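Board Game Shelf Talk > Storage and Sorting

Boxes standing up or lying flat?

stelios_k
Finally tackling the game closet this October and I'm having way too much fun with it! Everything came off the shelves Wednesday night and now I get to put it all back properly. I'm leaning toward standing every box on its side like books, so I can read the spines and pull one out without lifting six others. Anyone here switched and regretted it?

papertokens
Do it! I switched two years ago and I play so much more of my collection now. Put bands on anything with a loose lid and you're set.

Evdokia T.
Going to disagree. Flat, always. I stood mine up and opened a big one to find 135 cards slid under the insert and the board bent at one corner. Heavy boxes on the bottom, small ones on top, done.

papertokens
That sounds like an insert problem, though. Bag the cards and they can't go anywhere.

Evdokia T.
I'm not bagging 135 cards every time I put a game away – life is short.

stelios_k
Okay, you're both getting through to me. What I've started doing is sorting by color first, just to see how it looks, and I love it. The dark ones are my favorites, all that navy and black with little bits of yellow and light blue.

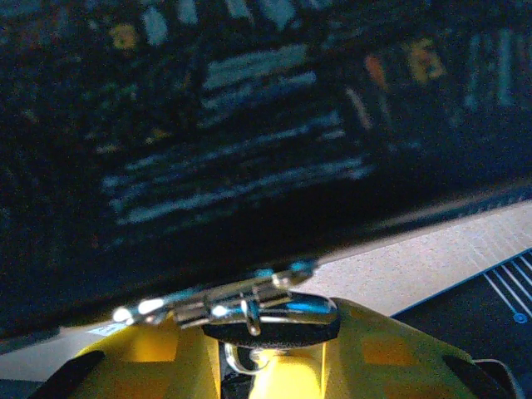 So the dark boxes get the middle shelf, at eye level, standing up. The really heavy ones go flat at the bottom, Evdokia style. I cut some cardboard spacers to keep the upright row from leaning and they work great so far.

dionysis_sf
Color sorting looks fantastic, but how do you find anything? I go by player count. Two-player games by the couch, party stuff up high.

stelios_k
I remember boxes by color way better than by name, so it's quicker for me!

Evdokia T.
Glad the heavy ones are staying flat. Check the lids on that middle row in a month, please.

Bohdana P.
Mixed shelves here too, and I'm very happy with them. One tip – leave a hand's width free on each shelf. You'll buy more.

stelios_k
Already did, hahaha. Taking the spacers up to the top shelf tonight.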